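Course handout, Unit 4
Good practice for mobile robots in open pedestrian areas
Course: Service Robots in Public Space
Instructor: Chia-hao Fung
Laboratory work: Tsung-han Fu
Revised 2026-06-01

Read this handout before the laboratory session. The rules in it are the house rules of our course. They don't replace the law of the city where you work, and they don't replace a safety standard. When a local rule is stricter than ours, you follow the local rule.

1. What we mean by an open area

In Unit 3 we worked with corridors and sidewalks. A corridor gives the robot two walls, and a sidewalk gives it at least a curb. An open area gives very little. The robot can go in almost any direction, and so can the people. For this reason many students think the open area is the easy case. In my experience it is where the reports are the weakest, because the student did not write down where the robot was allowed to be.

By open area we understand a plaza, a campus yard, a market place outside of market hours, or a large parking surface closed to cars. A street crossing is not an open area, even if it is wide. Crossings come in Unit 5.

2. The operating boundary

Every run has an operating boundary. You draw it on the map before the run and you give it a version number. The boundary must be a closed line. "Until the trees" is not a boundary.

Please keep these points:

2.1 The boundary stays inside the paved surface. Do not place it exactly on the edge of the paving. Leave a margin which is at least the stopping distance of the robot at its speed limit, plus the position error you have measured.

2.2 Doorways get their own zone. A person who steps out of a door does not look for a robot. In the door zone the robot goes at the reduced speed and does not stop to wait or to turn on the spot.

2.3 Building corners are treated like doorways when the robot can't see behind them.

2.4 If the robot loses its position, it stops. It does not try to return to the start by itself. A human operator decides.

The Hemance planner, which we use in the laboratory, accepts the boundary as a separate file. Do not edit the boundary inside the route file. Last September two groups did this, and when the route was updated the old boundary was gone. The robot behaved correctly with the data it had, but the data was wrong.

3. Speed and right of way

The robot always gives way to pedestrians, cyclists and animals. It does not use its bell or voice to ask a person to move. The voice is only for telling people what the robot is going to do, for example when it starts after a long stop.

We use 2 speed limits: the normal limit and the reduced limit. Both are written on the run sheet and signed before the run. The reduced limit applies in door zones, at blind corners, and everywhere when a person is inside the caution distance. It is not allowed to change a limit during a run - stop the run, write a new sheet, start again.

4. Light, shadow and surface

Students write a lot about people and almost nothing about the ground. Please describe the ground. Joints between slabs, the grain of the paving and the line of a shadow can all influence a camera-based detector. A shadow edge may be read as a step. A thin joint may be read as a cable or a lane line. You should name such features on the run sheet and say which ones your robot must ignore.

The opposite error is more serious. If you make the detector less sensitive so that it ignores all dark lines, it may ignore a real step also. Every change of sensitivity must be tested again on the step course from Unit 2.

5. Simulation before the site

No group goes to a real site before the same task has been passed in simulation. Our simulated district is called Bistside. You will work there first, and then in the Chung yard behind the laboratory.

Start at the position below and keep the heading as it is. Before you move, fill in the first page of the run sheet: door zones, blind corners, surface features, far edge.

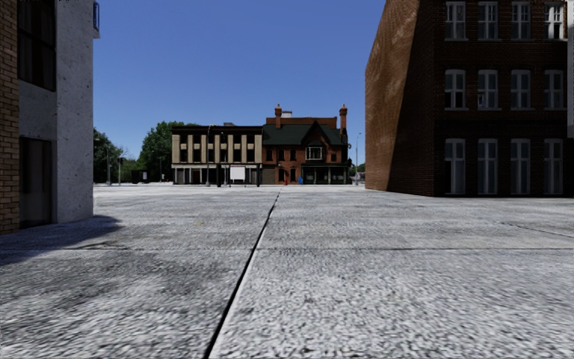
Page 29

For this start position, the surface part of your sheet should include at least the dark joint which runs away over the light grey paving, the fainter seam on the right, and the shadow on the left side. The doorway in the pale grey concrete building needs a door zone. The sharp corner of the same building is a blind corner, and you mark it also.

The far side is more difficult. There are shopfronts behind a row of pillars, and next to them a brick house with a porch. From this distance you can't decide what each small thing is. The small blue object in front of the house may be a mailbox or a standing figure. Write "unknown, treat as person" and keep this label until the robot is near enough to be sure. To write "mailbox" because it is more likely is a mistake, and I take points for it.

6. The record

Save the log under your group name and the run number. The task number for this exercise is 2878. The record contains the run sheet, the boundary file, the full log and a short text from the operator. If the run was stopped, the text says who stopped it and why, in plain words. A stopped run is a valid run and gets full points when the record is complete.

Groups who use the Bindness viewer should export the log before closing the window. Questions about the viewer go to Tsung-han Fu, questions about the rules go to me.

For next time: read Unit 5, sections 1 and 2, and bring your signed run sheet on paper.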